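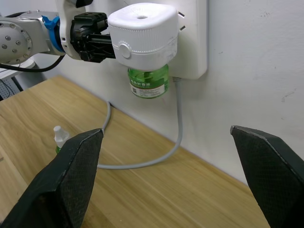
prongs vs socket, wrist cam view. thread on the insertion stack 🧵

ok so plug insertion. two prongs, one wall plate, a lumpy white vaporizer with a bottle of green liquid hanging off the bottom. how hard could it be. three weeks hard

quick version of the stack for new people: pose estimate of the plug from the wrist cam, planner gets us to a pre-insert pose facing the socket, then a compliant controller takes over and wiggles. Most of the pain lives in between those

perception first. the housing is white, rounded corners, white wall behind it. depth is garbage on that. we were fitting to the body and getting a nice confident wrong answer every time

Florence's fix: stop fitting the body. crop to the prongs, fit two line segments, use the socket plate edges as the wall reference. yaw error dropped heaps, and it took her an afternoon lol

also the green bottle. translucent stuff gives you depth holes so the mask kept eating half the label. now we just treat everything under the housing as a keep-out box in the planner and don't try to be clever

planner: grey cable loops across the table right where the old approach path went. Hawi added it as a fat swept volume. paths are uglier now but planning failures are way down. will take ugly

control. this is the bit I want to talk about

old: position control to contact, then spiral search. fine on the bench jig, awful on a real wall. plug rotates in the jaws a bit the second you touch the plate and now your "prong frame" is fiction

new: admittance in all 6 axes, soft in yaw and pitch, stiffer along the insert direction. search is a small lissajous with a tilt on top. re-estimate the prongs from the wrist cam after every failed push instead of trusting the grasp pose

control loop runs at 1,000 Hz, vision comes in whenever it feels like it (roughly 70 ms late on a good day). timestamp your frames people. we were fusing stale poses for all of June and blaming the force sensor

369 logged attempts since the rewrite. going through failures with Jocelyn now, biggest bucket is still slip in the grasp, second is me typing the wrong config name

todo: slip detection off the wrist wrench, proper prior on socket height, rename the configs so i stop doing that

replay tool for the logs is called Hudano, will put it up once Kendra's been thru the readme. it's rough. scrubbing backwards crashes it sometimes, dont scrub backwards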